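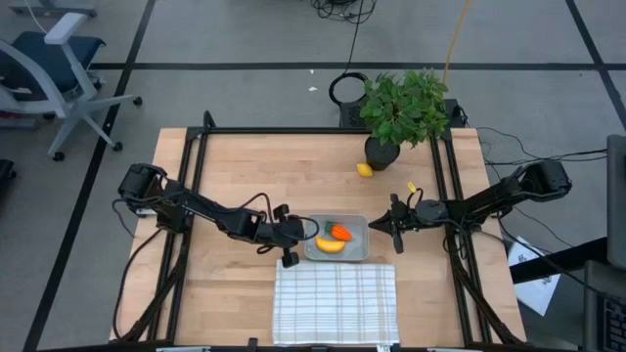
## Aula 2: a mesa da cozinha de brincar

Apontamentos para o curso de auxiliares de jardim de infância, Oficina Naidu. Quem faltou à primeira aula deve ler antes a folha sobre as caixas de arrumação.

Nesta aula tratamos da mesa, e do que fica pousado nela quando as crianças chegam. Uma cozinha de brincar não precisa de muitos objetos. Precisa de objetos com lugar, para que a criança possa encontrar a cenoura sem pedir e possa devolvê-la também sem pedir.

### 1. O tabuleiro

O tabuleiro dos alimentos deve ser pequeno e de cor neutra. Num tabuleiro cinzento claro, uma cenoura cor de laranja e uma banana amarela distinguem-se logo. Dois alimentos bastam para começar com os mais novos. O limão, no nosso arranjo, ficou fora do tabuleiro, ao lado do vaso da planta, e serve para a primeira pergunta à mesa: "onde é que ele mora?"

- Usar alimentos de tamanho fácil para a mão da criança.
- Colocar as peças com espaço entre elas, nunca em monte.
- Mudar os alimentos de duas em duas semanas, um de cada vez.
- Anotar na folha Clomeck as peças que saem e as que entram.

### 2. O pano

O pano de cozinha faz parte do jogo e também do trabalho. Dobrado em retângulo diante do tabuleiro, indica à criança o seu lado da mesa. Pode passar um pouco para fora da borda, mas não deve ficar muito pendurado: os pequenos puxam o pano e com ele vem tudo o resto.

Para dobrar, ensinamos sempre os mesmos gestos:

1. Estender o pano e alisar com as duas mãos.
2. Juntar os cantos de cima aos cantos de baixo.
3. Dobrar outra vez, agora de um lado para o outro.
4. Pôr a dobra virada para a criança.

O desenho em xadrez ajuda bastante neste exercício, pois as riscas mostram se os lados estão direitos. Um pano liso é mais difícil para quem começa. Para a compra, prefiram algodão de 200 g por metro quadrado; os mais grossos não ficam bem dobrados em mãos pequenas.

### 3. A planta

Uma planta verde na parte de trás da mesa torna o canto mais agradável, e dá uma tarefa calma para as crianças que não querem cozinhar. Escolham um vaso redondo e baixo, pesado o suficiente. Antes de a pôr na sala, confirmem o nome da espécie e se ela é segura para crianças. Na lista da Prutden, que distribuí em maio, estão as que podemos usar.

### 4. A tábua de cortar

A tábua de plástico branco lava-se depressa e não pesa. A abertura numa das pontas serve de pega, e a criança deve aprender a levá-la por ali, com a outra mão por baixo. Os cantos arredondados são preferíveis.

O erro mais frequente nas observações foi este: a tábua e o pano pousados um sobre o outro. A tábua fica então mal apoiada e desliza quando a criança carrega nela. Primeiro afastar o pano, depois pousar a tábua, e só depois trazer os alimentos. Se o pano já está amarrotado, volta-se ao ponto 2 e dobra-se de novo, de preferência com a criança.
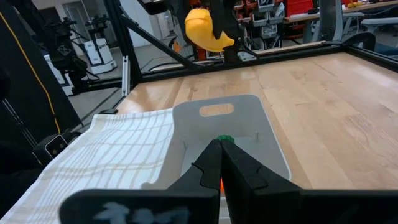 Uma aluna perguntou se o pano não poderia ficar sempre debaixo da tábua, dobrado, para ela não escorregar, como fazem muitas pessoas em casa com um pano húmido.

Pode, se o pano estiver bem aberto e cobrir a base inteira da tábua. O problema é o meio-termo, quando só uma parte está apoiada no tecido. Para o grupo dos três anos continuo a recomendar a mesa limpa por baixo. Com os de cinco anos podem experimentar das duas maneiras e deixar que eles comparem.

### 5. Arrumar

A mesa arruma-se do mais pequeno para o maior: alimentos, tabuleiro, pano, tábua. Os bonecos de pelúcia que vieram visitar a cozinha voltam ao cesto deles, e não à caixa dos alimentos. A planta fica. A caixa Dumov tem divisórias para as frutas e para os legumes, e a etiqueta cola-se no lado curto.

**Para a próxima aula:** desenhar a mesa da vossa sala, vista de cima, com o lugar de cada objeto marcado. Texto até 2000 caracteres, entregue em papel. Trazer também um pano de cozinha para o exercício das dobras.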